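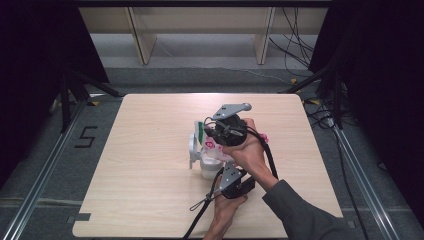
Fellitz desk mug warmer, after a winter of use

I am the sort of person who makes a cup of tea, gets stuck into something and finds it an hour later with a skin on it. I have been told many times that a mug warmer would sort me out. I didn't believe it, and having now lived with one from October until the end of February I still mostly don't, though there are bits of it I would miss.

The one I bought is the Fellitz desk warmer, the square one with the glass top. It cost £30 from Llorente, the homeware place, who also sell a Pimar at a bit under half the price. I'll come to the Pimar because I borrowed one for a fortnight, and the comparison is more useful than anything on either box.

What you get is a flat plate, a touch button, a small display and a mains lead. The lead is too short. It reaches from the desk to the floor and then you need an extension, and as it comes out of the side and not the back it sits exactly where I want my elbow. The plug is a moulded one of the bulky kind that hogs the socket next to it. None of this is mentioned in any of the glowing reviews I read beforehand, most of which seem to have been written on the day the parcel arrived.

There are three settings. The display shows a number for each, and the top one reads 77. I took this to mean that my tea would be kept at 77 degrees, which sounded too hot if anything. It isn't the temperature of the tea at all. It's the temperature of the plate, or what the plate thinks it is, and the leaflet admits this in a line of very small print after two pages telling you not to put the thing in the bath. What reaches the drink depends on the mug, how full it is, whether there's a draught and whether you've put a lid on.

So I got the jam thermometer out. I'm not going to pretend this was science. I made tea the way I always make it, milk in, carried it through and put it on the plate with the setting at the top. With an ordinary straight-sided mug it fell quickly to 60, then more slowly, and then it settled a good way below that and stayed there. Warm. Drinkable, if you like it warm. I like it hot, and by the time I'd want a warmer to step in, it has already let the tea drop past the point where I'd call it hot.

Without the warmer, the same mug in the same room carried on down to stone cold, so it does do something. Anyone who says these gadgets do nothing at all is wrong. But "keeps your drink piping hot for hours" is what's printed on the sleeve, and that is a fib.

The mug makes more difference than the setting

Turn your mugs over and look underneath. Most of mine have a raised ring and a hollow in the middle, so the only part touching the plate is the ring. The rest is sitting over a little pocket of air. You can feel the result: the foot of the mug gets properly hot and the tea hardly notices. Pottery ones with a thick bottom are the worst. I have a big brown hand-thrown one that I'm fond of and it might as well be parked on a tile.

China with a thin, fairly flat base did better. An enamel camping mug did best of all by a long way, and on the top setting it was the only one that gave me tea I'd describe as hot. Unfortunately it also gave me a handle I didn't want to touch and a rim that was unpleasant to drink from. It's also ugly, and tea tastes odd out of it to me, although I accept that may be in my head.

Fellitz will sell you a mug of their own with a flat steel bottom. Of course they will. I haven't bought it. If a gadget needs its own special mug to do what it says on the sleeve then the price of the gadget should be the price of both, and at that point you could have had a very good insulated cup and no lead across the desk.

The cut-out

My biggest complaint. The warmer switches itself off after a while, which is sensible, and I'm glad of it because I have walked out of the house with it on. What's not sensible is that it does it silently. No beep, no flash, the number simply goes away. The display is dim enough that in daylight I can't tell at a glance whether it's lit. I would reach for my tea believing it had been looked after and find that it had been sitting on a cold plate, and I'd have been better off remembering to drink it.

You also can't change the length of the timer. Holding the button down for 3 seconds locks the controls, and I did this by accident in the first week and thought I'd broken it. Holding it again unlocks it. The leaflet has this the wrong way round.

There is a weight sensor, so the plate is meant to come on when you put a mug down and go off when you pick it up. It works with a full mug. With a mug that's a third full it sometimes decides there's nothing there, and the last third is exactly the bit you want help with. I've ended up pressing down on the rim with a finger to convince it. After Christmas I gave up and started using the button.

Cleaning

Better than I expected. The glass wipes down and hasn't scratched, even with the rough-footed brown mug being dragged on and off it. Drips of milky tea bake on if you leave them and come off with a damp cloth and a bit of bicarb. Sugar would be another matter, I should think. There's a groove where the glass meets the plastic and it collects crumbs. I go round it with a cocktail stick.

The plastic casing had a smell for the first few days, a sort of new-car-and-hairdryer smell, strongest on the top setting. It went. The rubber feet have stayed stuck on, and they do grip, though they left faint marks on the painted shelf where I first had it. They didn't mark bare wood.

The cheap one

The Pimar is round, has an on/off switch and no display, and feels like nothing in the hand. I expected it to be useless. For plain tea in plain mugs I couldn't tell the difference. I ran the thermometer test again and the two came out close enough that I wouldn't argue either way. The Pimar's plate is painted metal and it had already begun to chip near the edge before I had it, and it has no cut-out at all – it stays on until you turn it off, which I didn't like and which is why I gave it back without regret. But as a thing for warming tea it does the same job for less, and I resent the extra money I spent on a number that doesn't tell me the temperature of anything I'm drinking.

If Pimar put a timer on theirs I would tell everyone to get that one and stop reading.

What about a lid?

A saucer on top of the mug made more difference than going up a setting. I tried it on the warmer and off the warmer. On the warmer with a saucer, the china mug held its heat well enough that I was, for once, pleased. Off the warmer with a saucer it lost heat slowly enough that I had plenty of time to finish it like a normal person. Saucers are in every charity shop in the country.

There are silicone lids too, the floppy ones with a knob. I had one from Solham that came free with something else. It works, and it picks up the taste of washing-up liquid, so I went back to the saucer.

Other things I tried on it: coffee, which goes stewed and bitter if you leave it, so don't bother. A small jar of set honey, which went runny by the end of the morning and was the most successful thing I did with the warmer all winter. Soup in a mug, which got a skin and stayed lukewarm underneath. A candle in a tin, which I'd seen suggested – it did scent the room, and then I had a tin of liquid wax by my keyboard and felt foolish.

On running costs I've nothing to offer. It isn't a big heater and I haven't noticed it on the bill, but I haven't noticed the toaster either.

Would I buy it again? Not at that price. If you drink slowly, use thin china and will put a lid on, it will stretch a cup out for longer, and there were dark afternoons in January when I was glad of it. If you have thick mugs, save your money. If you forget your tea for an hour at a time, as I do, it will give you a tepid cup in place of a cold one, and I pour them both down the sink.

Two and a half stars. The half is for the honey.

Update, April: still working. The display has lost a segment, so the top setting now reads as something between a 7 and a 1, and it makes no odds to the tea. Llorente offered a swap if I posted it back at my own cost. I've left it.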